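Section 4: Sanding and oiling the table top

This section applies to all Udwood tables supplied with an oiled finish. It does not apply to the lacquered tops in the Plundley range, which must not be sanded. If you are unsure which finish you have, look at the label under the top, next to the serial number. Oiled tops are marked with a letter O.

A table in daily use should be oiled once a year. July is a good month for it if you can leave the windows open overnight.

4.1 What you need

Cullorik table oil, one tin
Sanding block
Abrasive paper, 200 grit and 400 grit
Lint-free cotton cloths
Vacuum cleaner with a soft brush
Dust mask and thin gloves
Metal bucket with a lid, for used cloths

Do not use steel wool. Small pieces break off in the grain and leave black spots when the wood is next wiped with a damp cloth.

4.2 Checking the surface

1. Clear the table and wipe it with a cloth wrung out in plain water. Leave it to dry for 2 hours.
2. Switch off the ceiling light and place a lamp at one end of the table, level with the top. Low light shows marks that cannot be seen from above.
3. Run your palm along the grain. Marks you can see but not feel will normally go with the 400 paper alone. If a fingernail catches in a mark, start with the 200.
4. Put a piece of masking tape beside each deep mark.
5. Check the ends of the top for splits. Do not fill a split with wax. Contact the Butt Road service desk and ask for Matvii Hnatiuk, who deals with replacement tops.

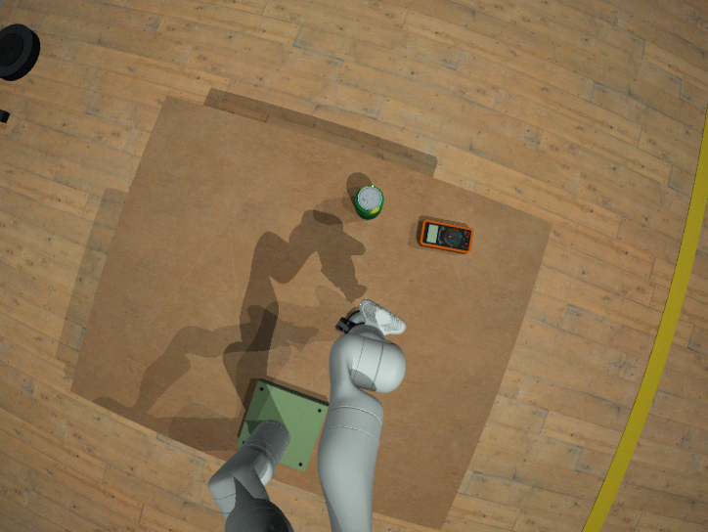
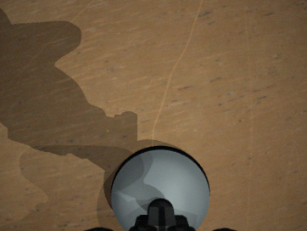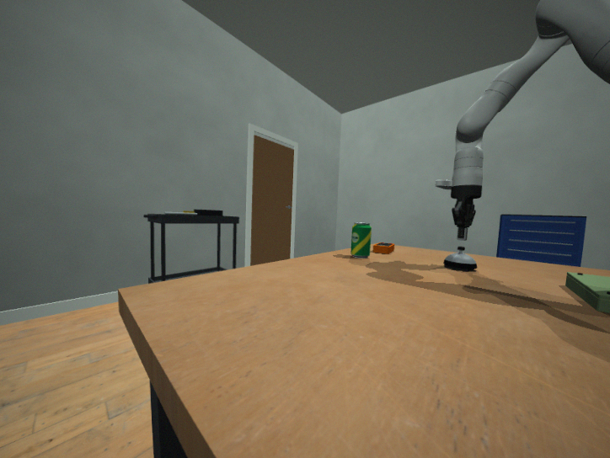
Fine lines and streaks on tan and brown surfaces. First and second: seen from directly above. Third: pale scratches and dark flecks on a wooden table top.

NOTE: Small dark flecks may be part of the timber. If a fleck does not lighten after a few strokes with the 400 paper, leave it.

4.3 Sanding

CAUTION: Wear a dust mask. Keep children and pets out of the room until the dust has been cleared.

1. Wrap the paper round the sanding block. Do not sand with your fingers behind the paper, as this leaves hollows.
2. Sand with the grain in long, even strokes from one end to the other. Never sand across the grain or in circles.
3. Where you have used 200 paper, widen the area a little with each pass so that there is no dip round the mark.
4. Go over the whole top with 400 paper, including the parts that had no marks. A top sanded only in patches will take the oil unevenly.
5. Take the corners and edges by hand with a worn piece of 400. Two or three light strokes are enough.
6. Vacuum the top, then wipe it with a dry cloth.
7. Remove the masking tape.

Power sanders are not recommended. Damage caused by a power sander is not covered by the guarantee.

4.4 Applying the oil

1. Stir the oil with a flat stick. Shaking puts bubbles in it.
2. Test the oil on the underside of the top and leave it overnight. The colour will deepen slightly.
3. Pour a small amount on to a folded cloth and rub it in along the grain. Start at the end furthest from the door.
4. Wait fifteen minutes, then wipe off all the oil left standing on the surface. Oil that dries on top of the wood stays sticky.
5. Leave for 6 hours with a window open.
6. Rub down very lightly with a used piece of 400 paper, wipe, and apply a second coat in the same way.

Two coats are enough for a yearly treatment. Tops that have been sanded with 200 paper all over need a third.

WARNING: Cloths soaked in oil can catch fire without a flame. Put them in a metal bucket, cover them with water and close the lid. Do not put them in a household bin while they are dry or bunched up.

4.5 Before using the table again

Leave the top for one full day before putting anything light on it. Do not use a tablecloth for a week. If you oil the table on a Friday evening, it can be used for meals, with mats, from Sunday.

If the surface still feels tacky after two days, dampen a cloth with fresh oil, rub the area until it softens, and wipe it dry straight away. Repeat once if needed.

For heat rings and water stains, see Section 5.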